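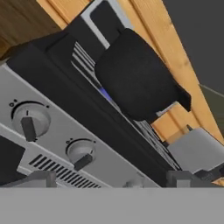 *Front panel of a kitchen appliance, rather like a compact oven: two round knobs, vent slats below.*

**Kitchen and common room walk-round, Rarmont House**
Checked by: Svyatoslav Mykhailiuk
Date: 4 August 2022
Next check: December, before the heating goes on full time

Thank you to everyone who left notes on the clipboard since last time. I have read every one of them (even the long one about teaspoons), and where a note led to something I've put it in the comments. Items are marked OK, Watch or Fix. "Watch" means keep using it but tell me if it changes. "Fix" means I have already ordered the part or called someone, so please don't start on it with your own screwdriver, however kindly meant.

## 1. Cooking appliances

- [x] **Knobs turn fully to off and stay there** – OK
 I tried every knob in both kitchens. The upstairs ones are stiffer than the downstairs ones and always have been. If you have sore hands, please use the downstairs kitchen or knock for somebody, and don't use pliers, as we went through that last winter.

- [x] **Off position can be read easily** – Watch
 Readable in both kitchens, but a good deal of scrubbing has gone on upstairs and the printed marks won't take much more of it. A soft cloth and dish soap will do the job. The green scouring pads are for pans.

- [x] **Vents clear of grease and crumbs** – OK
 Much better than last time! Somebody has been at these with a small brush and I'd like to thank whoever it was. Keep dish towels from hanging down in front of any vent, even for the few minutes it takes to drain the pasta.

- [ ] **Cords and plugs sound, no extension cords in use** – Fix
 The toaster downstairs has a nick in its cord close to the plug. I've taken it away and a new one is coming. The kettle is fine. Please remember that a heating appliance goes straight into the wall, every time, and that includes the waffle iron that only comes out for birthdays.

- [x] **Nothing stored on top of or behind appliances** – OK
 Clear on the day. I did move one stack of baking sheets over to the rack by the pantry, which has plenty of room now the big stockpot has gone.

## 2. Fire safety

- [x] **Extinguisher in place, pin and seal present, gauge in the green** – OK
 Both are fine. I gave them each a wipe while I was there. The downstairs one had a coat hanging over it, and it's a nice coat, but it needs to live on one of the hooks by the back door.

- [x] **Fire blanket in its case, tabs hanging free** – OK
 The tabs had been tucked up inside, I suppose to look tidy. I pulled them back down. They need to hang where you can grab them without thinking.

- [ ] **Smoke alarms sound when the button is pressed** – Fix
 All but the one at the far end of the upstairs hall, which gave a sad little chirp and then went quiet on the second try. I put in a new battery and it was no better, so the whole unit is being replaced. Koval Electric has it in hand. Until it's done, the door between that end of the hall and the stairs stays open in the daytime, and I've put a loaner alarm on the shelf below. Please leave it alone, even if it blinks at you.

- [x] **Exit routes clear, doors open from inside without a key** – OK
 The back door sticks a bit in humid weather. Lift the handle as you push. I planed the edge in spring and don't want to take off any more until I've seen how it behaves in the cold.

## 3. Water and refrigeration

- [x] **Hot tap temperature** – OK
 Steady in both kitchens. It takes a while to come through upstairs, so do give it time before you write it up as broken.

- [x] **Under-sink cabinets dry, no drips at the joints** – Watch
 There is a faint old stain under the downstairs sink. I laid a sheet of paper towel over it in the morning and it was still dry at the end of the day, so I believe it's from before the trap was changed. I've left fresh paper there. If you see a wet spot on it, call me that same day.

- [x] **Refrigerator door seals** – OK
 They grip nicely all the way around. While I'm on the subject of the refrigerator – labels, please. A name and a date on a bit of tape is plenty. I threw out 5 containers that had neither, and I felt bad about the soup, which may have been somebody's grandmother's recipe, but it was past saving.

## 4. Floors, lights and seating

- [x] **Mats lie flat, corners not curling** – Watch
 One corner by the pantry is beginning to lift. I taped it down and will see whether the tape survives the mop.

- [x] **Light fittings all working** – OK
 I changed the bulb over the upstairs counter. The spares are in the Vavley box on the top shelf of the hall closet. Take one if you need it and write it on the lid.

- [ ] **Chairs steady, no loose legs or backs** – Fix
 Two of the common room chairs are wobbly. They have a strip of yellow tape across the seat and are waiting in the side room for glue and clamps. Please don't rescue them for card night. The folding chairs are more comfortable than they look, or so I keep telling people.

## 5. Costs for this round

| Item | Status | Cost |
|---|---|---|
| Hall smoke alarm, supplied and fitted | Ordered | $80 |
| Toaster | Ordered | $16 |
| Wood glue | In the cupboard | – |

All of that comes from the regular repair money. The larger kitchen job, with the new counter and the second sink, is still priced at $2,000 by Flismont Interiors, and I'll bring it to the house meeting with the drawings so we can all have a proper look. If you have feelings about the height of the counter (I know several of you do!), write them on the back of the clipboard sheet before then.

Signed: S. Mykhailiuk
Copy on the kitchen clipboard, copy in the office folder.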